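Pesquisar no site Pesquisar Destinos Equipamento Família

Atualizado pela última vez em agosto

Por Rocío Ponce, agosto

Mochila de cabine Horkano: uma semana de ilhas com duas crianças

Comprei a Horkano para uma viagem de sete noites em Kaewsai, com dois voos, um barco e um apartamento com cozinha. Queria uma mochila que coubesse debaixo do assento e que aguentasse a roupa de uma adulta mais as coisas das crianças. Paguei 100 euros, sem desconto.

A abertura é total, como a de uma mala. Do lado direito há um compartimento com rede e do esquerdo um espaço liso com duas correias. Usei o primeiro para a roupa e o segundo para toalhas, sandálias e o saco dos remédios. O fecho principal corre bem. O do bolso da frente prendeu no forro logo no primeiro dia e continuou a prender até ao fim.
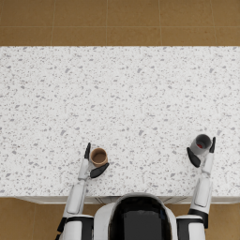

Bancada branca salpicada de cinzento, chão em tons de castanho.

No barco o caso foi outro. O tecido resiste a salpicos, mas a base ficou molhada no convés e a humidade passou para as toalhas. A marca vende uma capa de chuva à parte, e por este preço devia vir incluída.

As alças são largas e o cinto tira-se. Andei 2 km do cais até ao apartamento com a mochila cheia e um filho pela mão, e as costas não se queixaram. O tecido aquece bastante com o sol do meio-dia.
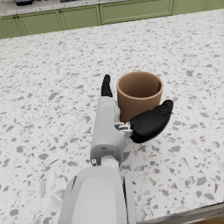 Rocío Ponce
Redatora de viagens em família

Quanto à organização para crianças, falta-lhe um bolso exterior para garrafas altas. Os dois que tem são baixos e a garrafa maior caiu várias vezes. O bolso de cima serve para passaportes e bolachas, e a argola interior para as chaves dá jeito na chegada, quando toda a gente quer entrar ao mesmo tempo. 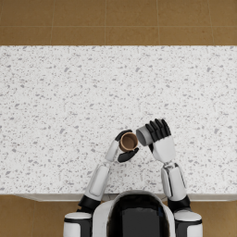

Também levei a Filtasness do meu marido, que é mais leve e custa menos, mas abre só por cima. Para tirar um fato de banho do fundo era preciso esvaziar metade. Com a Horkano isso não aconteceu.

Na lavagem, segui a etiqueta: pano húmido e sabão neutro. A areia saiu, a mancha de protetor solar ficou.

Nota: 13 em 20. Volto a levá-la em agosto, com a capa comprada.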